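Washing a wool blanket at home — am I about to ruin it?

Forum: Home and Laundry > Blankets, Bedding and Woollens

eabha_m
Hello all, I've been reading here for a good while and this is my first go at starting a thread, so be gentle. I've inherited a wool blanket from my aunt, a big cream one with a green stripe at either end, and it smells very strongly of the cupboard it lived in for most of my childhood. Not mothballs exactly, more old suitcase. The label has worn away to a little silky stub with nothing left to read on it.

I'd love to have it on the bed before February is out, as our back bedroom is perishing. The dry cleaner in Astow wants more than I'd like to pay, and my sister says just put it on a wool wash and stop fussing, but my sister also turned a good jumper into something that would fit a teddy bear. What would you do?

Éabha

pater_noster_row
Welcome Éabha! Before you wash it at all, air it. I mean really air it, out on the line on a dry breezy day, out of strong sun, turned over at lunchtime. Bring it in before the damp comes down and do the same the next day if you can. I've had blankets I was convinced needed a wash and after 2 days outside they were perfectly sweet. Wool is very good at letting go of smells if you give it the chance, and every wash you don't do is a bit more life in the blanket.

Sun-ja Song
Agree with airing first, though cupboard smell that has had decades to settle in can be stubborn. If it does need washing I'd do it by hand, lukewarm water, a small amount of proper wool wash (I use the Flarnell one, but any of them will do), and no rubbing or wringing. Let it soak for 18 minutes or so, press it gently, drain, and rinse in water of the same temperature. It's the sudden change from warm to cold that wool hates, along with being bashed about.

I don't use the bath, by the way. I did for years and my knees have had enough of it. I use a big plastic bin up on the table, where I can get both hands in without kneeling, and I fill it from a jug.
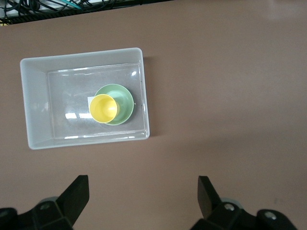
My blanket bin. Nice rounded corners on the rim, so less to snag on.

Smaller blankets and cot blankets are no trouble in one of these. For a full double, Éabha, you may want something larger or you'll be folding it over on itself and the middle won't rinse.

eoin.gallagher
I'm going to be the awkward one. I've washed every wool blanket in this house in the machine for longer than I care to admit and never felted one. Wool cycle, coldest setting, half the detergent you think you need, lowest spin. A soaked double blanket is a fierce weight, and hauling one out by hand with water pouring out of it stretches it far worse than a slow drum does. My mother had one go the shape of a kite from being lifted out by two corners.

Sun-ja Song
Eoin, I'm glad it works for you, but "the wool cycle" isn't one thing! The one on my old Sutanto was lovely. The one on the machine we had after it thumped like somebody falling downstairs, and it took a very nice throw with it. Without a label I wouldn't risk it on something that can't be replaced. You're right about lifting, though. Scoop it from underneath, both arms, into a towel.

eoin.gallagher
Fair enough on the thumping. I'd still test the machine with an old jumper before ruling it out.

Sebastião Coutinho
Another thing to check before any of this: is the stripe fast? Dab a bit of damp white cotton on the green, hold it there for a minute and see if any colour comes off. If it does, I'd leave the washing to someone who does it for a living, because green creeping into cream is a heartbreak. I've seen it happen to a blanket my wife paid 485 for, and we don't talk about it at dinner.

For drying, flat if you possibly can. We put a clean sheet over the clothes airer with the wings out and lay the blanket over that, and turn it in the evening. No radiators please.

pater_noster_row
Look for moth as well, along the folds especially. Little bare patches or gritty bits. If you find any, bag it and freeze it for a fortnight before it goes anywhere near your other woollens.

eabha_m
You're all so kind, thank you! I did the cotton test at the kitchen sink and there wasn't a trace of green, and I can't find any moth, only one small darn that I think must be my aunt's own work (it's much neater than mine would be). It's on the line now with a good wind behind it. If it still smells of suitcase by tomorrow evening I'll try the hand wash — sorry Eoin, I don't trust our machine an inch — and I'll borrow my neighbour's big tub, as it's definitely a double.

eoin.gallagher
No offence taken. Get somebody to help you lift it.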